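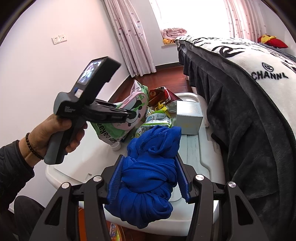
Tusutby grasp planner, June report to the Nekthorpe fund

Great month for the software side! The new cloth module in Zarena is merged, and it now looks for folds before it picks a closing width. We trained it on 710 clips from the hand-held grippers, mostly soft things on a cluttered table. 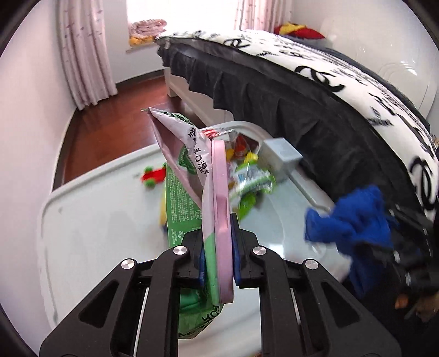

Brunton, 9 Jul 2021

Next up is the two-things-at-once grasp, like a crinkly bag pinned against flat pink plastic. Our labeling tool still assumes one object per grip, so that gets rewritten first — some 60 clips are waiting on it.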